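Search this site Type and press Enter

Getting make-up, nail varnish and other cosmetics off things that are not your face

Wed 22 October

Cosmetics are made to stay put. Somebody in a lab has spent years making sure your lipstick survives a wedding breakfast, and the lipstick can't tell your mouth from a pillowcase. Most of what follows was learned in my own spare room in Soltthorpe, with a cloth in one hand and bad language in reserve. 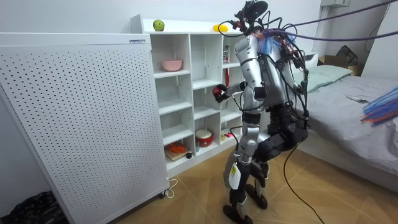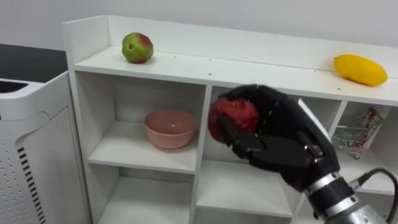 Foundation is the one I get asked about most, and it's the one people make worst in the first ten seconds, by reaching for a wet flannel. Long-wear foundation is largely pigment held in oils and silicones, and water on its own pushes it about. On a hard, wipeable surface you want a drop of washing-up liquid on a dry cloth, worked in with small circles, and only then a damp cloth to take it away. White laminated shelving like the unit in the second picture is about the easiest thing in the house to clean, with one catch: any small holes in the top will take up liquid foundation like a drinking straw. Use a cotton bud for those, barely damp. If you flood them, the water gets into the board underneath, and swollen board is with you for life.

Powder

Leave the cloth alone. Pressed powder that has been dropped and shattered (bronzer, always bronzer, always on something pale) should be lifted dry. Vacuum with the nozzle held just off the surface, then dab up the rest with sticky tape. Loose powder on carpet gets the same treatment. The moment you wet it you have made paint, and quite good paint too. I once created a patch of "Desert Glow" on a cream rug that outlasted the sofa.

If there is still a shadow once every loose grain has gone, use a little clear surgical spirit on white kitchen paper, dabbed, with a fresh piece each time. Try it on a hidden corner first. Everybody skips that bit, me included, which is how I know about hidden corners.

Lipstick

On fabric, scrape off the lump with the back of a knife. Don't rub. Lay the cloth face down on kitchen paper and work from the back with washing-up liquid, so the colour goes out the way it came in. Leave it for ten minutes, rinse cool, look, and do it again if need be. Liquid lipsticks that dry matt are a different animal and will laugh at washing-up liquid. They give in to an oily cleanser, the sort you'd use on the lips themselves, and then you have an oil stain to deal with, and for that you go back to the washing-up liquid. It's a long evening but you get there.

Don't tumble dry anything until the mark has gone completely. Heat sets wax and dye together and after that you own a patterned shirt.

On a painted wall, use a soft cloth with warm soapy water and very little pressure. Matt emulsion polishes up if you scrub it, and you'll swap a pink smear for a shiny patch you can see from the hall.

Nail varnish

Wet varnish on wood, tiles or worktops: blot straight up with kitchen paper, never sideways. On plain glazed tile you can then use ordinary remover with acetone in it and be done in a minute. Do not use acetone on:

- anything laminated, varnished or painted
- acrylic trays, make-up organisers, spectacles
- acetate linings in coats and skirts, which it will dissolve, leaving a hole with neat edges
- anything you were going to describe to the insurer as an antique

For that lot, let the varnish dry hard and try to ease it off with an old plastic loyalty card. Mine is from Vitale, a coffee place that shut before I had earned my free cup, so it may as well do something. Whatever won't lift can be tried with a non-acetone remover on a cotton bud, after testing, and wiped off at once with a damp cloth.

On carpet, blot, then blot again, then a tiny amount of non-acetone remover on white paper, and be patient. Pouring the stuff on straight from the bottle gets it into the backing, and the backing is held together with glue.

Open a window for all of this. Keep it well away from candles, including the scented one you lit to hide the smell.

Mascara and eyeliner

The ordinary kind comes out of towels with liquid detergent and a cool wash. The waterproof kind needs eye make-up remover of the two-layer sort, shaken up, dabbed on and left for five minutes before washing. Or buy two black flannels, call them the make-up flannels and stop worrying. This is the best advice on the page and it cost me 24 ruined white ones to arrive at it.

Fake tan

On sheets: rinse in cold water as soon as you are up, rub in liquid detergent, leave it half an hour and wash as warm as the label allows. The colour goes on developing, so a mark that looks harmless at seven in the morning can be the shade of a sideboard by lunch. On a white toilet seat, use bicarbonate of soda made into a paste with water and rubbed on gently with a soft cloth. I'd like to say I know this on behalf of a friend.

For prevention, sleep in old dark pyjamas with long sleeves. It was not a pleasant solution in June, when we had that hot spell and I was getting ready for a christening in Jistholm, but the mattress is still white.

Hair dye

Speed matters more than product. On skin, and on hard surfaces, wipe at once with a soapy cloth. Once it has sat on a laminate worktop for an hour, try the bicarbonate paste and then accept what you are given. Grout is worse. A thin smear of petroleum jelly along the edge of the basin before you begin will save you most of the bother, and it wipes off with kitchen paper afterwards.

Never mix cleaning products to get a stronger one. Bleach with anything acidic or with ammonia gives off gas that will put you in hospital, and the stain will still be there when they send you home.

Recent tips

Candle wax on a tablecloth, and why the iron is your friend
Cloudy glasses: limescale or scratches?
What to do with a sticky perfume cap
Hondedov hand soap refills, three months on
Drawers that smell of old talc
Washing make-up brushes without wrecking the glue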